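Klötzchen auf Holz: Datenblatt zum Bestand Irness
Stand: 19. September 2022
Gepflegt von Aroha Maihi

Vorweg

Wer eine Sammlung mit bunten Bauklötzen herunterlädt, erwartet vermutlich etwas Einfaches. Diese Erwartung hatten wir auch, und sie hat uns mehrere Monate gekostet. Der Text beschreibt, was im Bestand liegt, wie es benannt ist und an welchen Stellen ich den eigenen Angaben nicht traue. Eine Empfehlung für oder gegen die Nutzung spreche ich nicht aus.

Inhalt

Der Bestand umfasst 1.621 Einzelaufnahmen von Spielklötzen, die auf einem hellen Holzbrett zusammenliegen. Dazu gehört je Aufnahme eine Textzeile, die in einem kurzen Satz sagt, wie die Klötze angeordnet sind. Ursprünglich waren es 4.000 Aufnahmen. Der Rest wurde aussortiert, meistens wegen doppelter Anordnungen, in einigen Fällen wegen Sätzen, die niemand mehr einer Anordnung zuordnen konnte. Das aussortierte Material liegt in Jarkville auf einer Platte und wird nicht herausgegeben.

Ordnerstruktur

aufnahmen/ enthält die Bilder
saetze.csv enthält Bildnummer, Satz, Kürzel der schreibenden Person
farben.txt enthält die zugelassenen Farbwörter
streit.csv enthält Fälle, in denen zwei Personen verschiedene Sätze geschrieben haben
LIESMICH ist dieser Text

Die Datei streit.csv fehlte in der ersten Fassung. Ich halte sie für den nützlichsten Teil.

Zu den Sätzen

Die Vorgabe aus Clerberg lautete, jede Anordnung »so zu beschreiben, wie man es einem Kind sagen würde«. Das klingt freundlich und ist als Anweisung unbrauchbar. Die einen schrieben »der rote Klotz liegt neben dem blauen«, die anderen »rot bei blau, Rest egal«. Beides steht in saetze.csv, beides ist irgendwie richtig. Wer daraus eine Trefferquote berechnet, misst zuerst einmal die Laune der Schreibenden.

Besonders heikel sind die Ortsangaben. »Oben links« kann die Ecke des Bretts meinen oder die obere linke Stelle innerhalb des Klötzchenhaufens. Wir haben das zu spät festgelegt. Seit der Umstellung im Dezember gilt: Ortsangaben beziehen sich immer auf das Brett. Die älteren Sätze wurden nachgezogen, aber von Hand, und ich würde nicht darauf wetten, dass alle erwischt wurden.

»Haufen«, »Gruppe« und »beieinander« werden im Bestand durcheinander verwendet. Ab welchem Abstand ein Klotz nicht mehr zur Gruppe gehört, steht nirgends. Es gab den Vorschlag, eine Klotzbreite als Grenze zu nehmen. Er wurde nie beschlossen.

Zu den Farben

In farben.txt stehen die Farbwörter, die in den Sätzen vorkommen dürfen. Rot, Blau, Gelb und Grün machen wenig Ärger. Schwierig wird es bei allem, was die eine Person noch Gelb nennt und die andere schon Orange. Eine Farbtafel wurde nicht mitfotografiert. Angaben zum Farbraum kann ich deshalb keine machen, auch wenn danach immer wieder gefragt wird.

Zum Untergrund

Das Holz ist aus langen Leisten gefügt und zeigt helle und etwas dunklere Streifen. Auf dem Papier ist das ein neutraler Hintergrund. In der Praxis haben mehrere Schreibende die Streifen als Hilfslinien benutzt, ohne dass es jemand verlangt hätte: »auf dem dunklen Streifen«, »knapp unter dem Streifen«. Solche Sätze taugen nur für dieses eine Brett. Wer ein Modell mit ihnen trainiert und es danach vor eine weiße Tischplatte setzt, braucht sich über das Ergebnis nicht zu beschweren.

Ich habe vorgeschlagen, diese Sätze zu streichen. Bei Nguyen-Tran, wo die Textspalte zuletzt durchgesehen wurde, war man anderer Meinung, und so sind sie geblieben. In der Spalte »bemerkung« steht bei ihnen das Wort STREIFEN. Filtern muss man selbst.

Prüfung

Von den Sätzen wurden 80 zufällig gezogen und einer zweiten Person vorgelegt. In 10 Fällen stand danach ein anderer Satz da, der etwas anderes behauptet. Ob das viel ist, hängt davon ab, wofür man den Bestand braucht. Für eine Übung im Seminar reicht es. Für eine Veröffentlichung, in der die zweite Nachkommastelle fett gedruckt wird, reicht es meiner Ansicht nach nicht.

Die Ziehung wurde nicht wiederholt. Eine größere Stichprobe war geplant und ist am Geld gescheitert.

Wofür der Bestand taugt

Brauchbar ist er für Fragen der Art: Wie reden Menschen über kleine Anordnungen von Dingen? Welche Wörter für Nähe benutzen sie, und wann widersprechen sie einander? Dafür lohnt sich streit.csv, auch ohne die Bilder.

Weniger brauchbar ist er zum Zählen. Die Anzahl der Klötze wurde nicht als eigenes Feld erfasst und taucht in den Sätzen nur gelegentlich auf. Wer zählen will, muss neu auszeichnen.

Gar nicht geeignet ist er als Beleg dafür, dass ein System »räumliches Verständnis« besitzt. Ich habe diese Formulierung schon in zwei Entwürfen gelesen, die sich auf Irness berufen, und beide Male um Streichung gebeten.

Bekannte Fehler

In saetze.csv sind einige Umlaute doppelt kodiert. Ein Skript zur Reparatur liegt bei, es repariert die meisten.
Das Kürzel »x« steht für mehrere Personen.
Leere Sätze bedeuten, dass nichts geschrieben wurde. Sie bedeuten nicht, dass das Brett leer ist.
Die Bildnummern haben Lücken. Das ist Absicht und geht auf das Aussortieren zurück.

Nutzung und Zitieren

Die Weitergabe ist erlaubt, solange dieser Text beiliegt, und zwar ungekürzt. Die Abschnitte »Prüfung« und »Bekannte Fehler« sind beim letzten Mal auf einem Spiegelserver verloren gegangen, was ich ungern ein zweites Mal erleben möchte. Zitiert wird der Bestand als »Irness, Klötzchen auf Holz«, mit Angabe des Standes oben.

Korrekturen bitte als geänderte Zeile aus saetze.csv schicken, mit Bildnummer und dem alten Satz daneben. Hinweise wie »da stimmt was mit den Farben nicht« kann ich nicht bearbeiten.

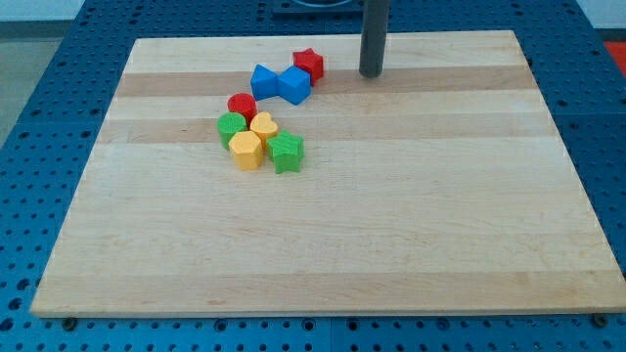 Für Korrekturen an streit.csv gilt dasselbe, nur dass dort beide Sätze stehen bleiben und der dritte in die Spalte »nachtrag« kommt. Wer einen vierten hat, schreibt mir bitte vorher.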